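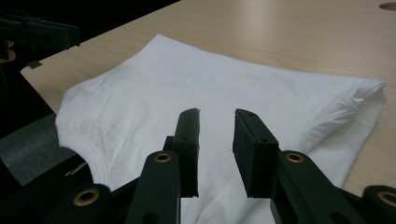

Laundry and Linen Room Inspection Checklist, with Comments
Last updated: October

Site: Flullport Residence, ground floor and basement laundry
Operator: Jiranus Property Services
Inspected by: Nighat Soomro
Accompanied by: Saeed Rahimi, building operations
Copies to: Vicente Yáñez, Shahab Safavi

Ratings used on this sheet
S = satisfactory
M = minor, correct in the normal course of work
R = repair required before next inspection
X = take out of service now
N/A = not applicable or not fitted

Items marked X were tagged during the walk-through. Items marked R carry a work order in the Breltow system. Comments are numbered to match the checklist line.

Section 1. Access and general condition

1.1 Entrance door closes and latches without help: M
Door latches on a firm push only. Closer arm needs adjustment. The same comment was made at the last inspection and the work order was closed without the adjustment being done. Reopened.

1.2 Aisle between machines and folding area clear: S
Three feet clear at the narrowest point, next to the utility sink.

1.3 Floor surface sound, no lifted tile or open joints: R
Two lifted tiles in front of washer 4. Edge stands up far enough to catch a cart wheel. Cone placed. Permanent repair to include checking the slab underneath for moisture before the tile is reset.

1.4 Floor drain clear and cover seated: S
Poured one bucket, drained freely. Cover screws present.

1.5 Lighting adequate at machine controls: M
One tube out over the dryers. Replace both tubes in that fixture, they are the same age.

1.6 Emergency light operates on test: S
Held for the full test period. Battery date label is faded and should be rewritten.

1.7 Exit sign lit, both faces: S

1.8 Posted instructions legible: M
The sheet on the dryer wall still shows the old phone extension. Replace with the current sheet. The old extension rings in the storage office, where it is not answered after 5 p.m.

Section 2. Washers

2.1 Machines level, no walking on spin: S, except washer 2
Washer 2: M. Right front foot was backed off. Leveled during the visit and run empty on high spin. Check again in a week, as the lock nut thread is worn.

2.2 Fill hoses, braided type, no bulges or rust at crimps: R
Washer 5 hot hose shows rust at the lower crimp. The hose tag is unreadable, so its age cannot be confirmed. Replace hot and cold together and write the install month on the new tags.

2.3 Shutoff valves turn freely: M
The cold valve on washer 1 is stiff. It closes, but needs two hands. Do not use a wrench on this handle. The stem has been repacked once already.

2.4 Drain hoses secured at standpipe: S
All secured. Washer 3 has a plastic tie where the others have a clamp. Acceptable, though a clamp is preferred.

2.5 Door or lid interlock stops the drum: S
Tested on all machines. Washer 4 takes longer to stop than the others but is within the limit given in its manual.

2.6 Detergent drawers clean, no hardened residue: M
Heavy residue in washers 1 and 3. Powder is being put in the softener compartment. Add a line to the posted instructions.

2.7 Asset labels present: S
Washer 3 carries label 721, which matches the register. The register lists washer 4 as 197 but the label on the machine is missing its last digit. Print a new one.

Section 3. Dryers and venting

3.1 Lint screens present and undamaged: R
Dryer 2 screen has a tear along the frame seam. New screen ordered. Dryer may be used in the meantime only if the screen is checked after every load, and Mr. Rahimi has agreed to leave it switched off overnight.

3.2 Lint screens clean at time of inspection: M
Two of the screens had not been cleaned after the last load. The cleaning log was filled in for both.

3.3 Transition duct is rigid or listed semi-rigid metal: X
Dryer 6 has been connected with white vinyl duct. This material is not acceptable behind a dryer under any circumstances. Machine unplugged, gas shut off, tag applied. To be returned to service only after a metal duct is fitted and the run has been looked at by Sepehr Shokri.

3.4 Duct joints taped with foil tape, no screws into the airstream: M
Two screws found in the elbow behind dryer 1. Remove, patch, and tape.

3.5 Exterior vent hoods open under airflow: S
Checked from the parking side with each dryer running. The hood for dryer 3 opens about halfway. Brush it out at the next duct cleaning.

3.6 Space behind dryers free of lint and stored items: R
Lint buildup behind dryers 3 and 4 is heavy. A cardboard box of hangers was wedged behind dryer 4 and has been removed. Vacuum with the machines off and cooled down.

3.7 Gas shutoff accessible for each machine: S

3.8 No gas odor, connectors not kinked: S
Leak solution applied at all fittings. No bubbles. The connector on dryer 5 is close to its bend limit — do not push that machine any farther back.

Section 4. Folding and sorting area

4.1 Tables stable, no rocking under load: S
Pressed down on each corner in turn. No movement.

4.2 Table edges smooth, no splinters or lifted edging: M
Slight lift at the rear corner of the table nearest the window. Glue and clamp. Linen snags on this kind of edge long before anyone gets a scratch from it.

4.3 Work surfaces clean, free of detergent residue: S
Wipe test with a damp white cloth, no color transfer.

4.4 No cords across tables or hanging into aisles: M
The steamer cord was draped over the sorting rack. Moved to the wall hook. A second hook at the far end would solve this for good.

4.5 Shelving anchored to wall: R
The tall unit by the door is held by a single screw of the four intended. The anchors have pulled out of the drywall. Top shelves were unloaded during the visit and are to stay empty until the unit is fixed into studs.

4.6 Heaviest items stored between knee and shoulder height: M
Bulk detergent pails were on the floor behind the carts, and bleach on the shelf above head height. Swap them with the paper goods on the middle shelf. The pails weigh more than one person should be reaching over a cart to lift.

4.7 Clean and soiled linen kept apart: S
Separate carts, separate bins, labels in place. One bin lid is cracked and should be replaced when convenient.

Section 5. Irons, press, and steamer

5.1 Iron cords free of cuts and scorch marks: X
Iron B has a scorch mark close to the strain relief with the inner insulation showing. Removed from the room. Do not tape. Discard.

5.2 Iron rests are heat-resistant and placed away from the edge: S

5.3 Press emergency release works: S
Tested closed and at half travel.

5.4 Press pad in good condition: M
Pad is thin at the center. Will not pass the next inspection in this state. Order from Hidayat, same part as before, and allow for the lead time.

5.5 Steamer reservoir free of scale: M
Light scale. Descale and log it.

Section 6. Chemicals and first aid

6.1 Safety data sheets available for every product in the room: R
The binder holds 13 sheets. Two products on the shelf have no sheet, a spot remover and an oxygen bleach. The binder also has sheets for products that are no longer stocked. Remove those to the archive file.

6.2 Secondary containers labeled: X
One unlabeled spray bottle with clear liquid. Contents unknown. Taken away for disposal.

6.3 Bleach and acid-based products stored separately: S
Separate shelves with a lipped tray under each. Keep it this way when the pails are moved under 4.6.

6.4 Eyewash bottle sealed and in date: R
Seal broken. Replace the bottle and check that the bracket is still within reach of the dosing point.

6.5 Gloves and goggles available: S
Medium gloves low.

6.6 First aid kit complete: M
No burn dressing. Restock.

Section 7. Electrical and fire

7.1 GFCI outlets trip and reset: S
All outlets near the sink tested with the button and with a plug-in tester.

7.2 Panel front clear, 36 inches: M
A folded drying rack was leaning on the panel door. Moved. Tape on the floor has worn off and should be redone.

7.3 Circuit directory accurate: M
Dryers 5 and 6 are reversed in the directory. This caused a short delay when dryer 6 was isolated. Correct in ink, not pencil.

7.4 Extinguisher charged, pin and seal in place, tag current: S

7.5 No extension cords in permanent use: S

7.6 Sprinkler heads clear by 18 inches: S
Clearance measured over the shelving by the door after the top shelves were unloaded. It would not have passed with the blankets stacked as they were. Mark the maximum height on the wall.

Summary of items out of service
Dryer 6, see 3.3
Iron B, see 5.1
Spray bottle, see 6.2

Budget note
Mr. Yáñez has approved $2,150 for the repairs marked R and the duct work on dryer 6. The press pad is not included in this amount and goes under regular supplies. The shelving repair is to be done first.

Comments from site

S. Rahimi: Closer arm on the entrance door adjusted the same afternoon. It latches from a hand's width open. Floor tile is waiting on the moisture reading. The vinyl duct on dryer 6 was fitted when the machine was swapped out and I have no paperwork for that job.

S. Safavi: Please record who closes a Breltow work order and what was done. Item 1.1 was closed with the note field blank.

S. Shokri: Looked at the dryer 6 run. There is one more elbow in it than the drawing shows. I would reroute through the lower opening and lose that elbow before fitting new duct — the parts cost is the same. Tag stays on until then.

N. Soomro: Agreed on the reroute. Send me the revised drawing and I will attach it to this sheet. Items 1.1 and 6.5 can be changed to S at the follow-up visit once I have tried the door myself and seen the glove stock.

4 comments
2 shares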